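Home | Courses | Timetable | Handouts | Laboratory | Contact

Print this page | E-mail this page

Ornton School of Engineering
Robot Software II: Handout for Unit 5
Perception and control for small-part assembly
Revised 25 May 2022
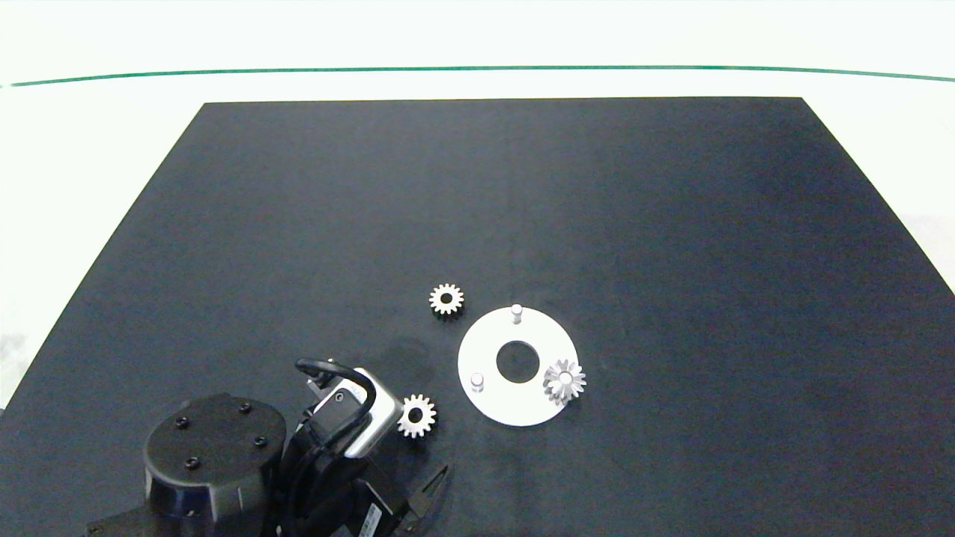
The gear assembly task is used throughout this unit as the working example. The arm is required to pick up each loose gear, carry it to the plate and lower it over a peg, and the last gear is to be seated in mesh with those already placed. Students are expected to have read the notes on coordinate frames before attending, as the transforms are not derived again here.

5.1 Structure of the software

The course software is divided into four processes: the camera node, the pose estimator, the task planner and the arm controller. They exchange messages through the Trinura message layer, which was introduced in Unit 3. Each message carries the time at which the underlying measurement was taken. The time of sending is not recorded, and students who need it must add a field of their own.

The controller runs at a fixed rate and must never wait for the estimator. When no new pose has been received, it continues with the last accepted one until the limit set in the configuration file is reached. It then holds position and reports a stale input to the planner.

5.2 Finding the gears and the plate

Polished metal is difficult for a method that depends on brightness alone. Highlights on the teeth change as the viewpoint changes, and a threshold chosen for one arm position may fail at the next. The estimator supplied with the course therefore fits an ellipse to the outer edge of each gear and a second ellipse to the bore. A candidate is accepted only where the two centres agree after correction for perspective.

The plate is treated separately. Its outer rim and central hole give its position, but they do not fix its rotation. The pegs must be used for this purpose. Where a gear already covers a peg, the estimator should infer the position of that peg from the ones that remain visible and from the plate model. A common error in submitted work is to search for three bare pegs in every view, so that the program stops as soon as the first gear has been placed.

The rotation of a loose gear is needed only to within one tooth. Students should report it in that reduced range and should not attempt to track individual teeth between views.

5.3 Planning the grasp

The planner scores each grasp by the clearance between the fingers and every neighbouring object, including the plate. A gear lying close to the gripper is not necessarily the best first choice, as the arm may have to withdraw before it can approach from above. The cable is modelled as a set of spheres attached to the wrist. This model is deliberately generous and must not be reduced in order to make a plan succeed.

The planner is allowed 35 candidate grasps for each gear. If all are rejected, it must return a failure code and leave the arm where it is.

5.4 Insertion

Position control is used down to the approach height. Below that height the controller changes to a compliant mode, in which the downward force is limited and small sideways errors are absorbed. If contact is felt before the expected depth, the gear is moved in a slow spiral until it drops or the search radius is exhausted.

The final gear requires a further step. It may be centred on its peg and still rest on the teeth of its neighbour. The controller should rotate the wrist by a small angle in each direction while holding a light downward force, and should then compare the measured depth with the seated depth.

5.5 Recorded data and assessment

The Yensuk archive holds 1343 recorded attempts, of which 144 are reserved for assessment and are not released to students. The Zelix viewer, installed on all laboratory machines, will replay any released attempt with the force and pose traces aligned in time.

Each pair of students is to submit the following:

- the modified pose estimator, with its configuration file;
- a log from 2 complete runs on the laboratory arm;
- a written account of one failure, identifying the process in which it began and the evidence for that view.

Work which runs only in the simulator will be marked, but it cannot be awarded the upper band.

Related items

Unit 3: Message passing and time stamps
Unit 4: Camera calibration at the wrist
Unit 6: Recovering from a failed insertion
Laboratory rules for shared arms
Zelix viewer: short guide for students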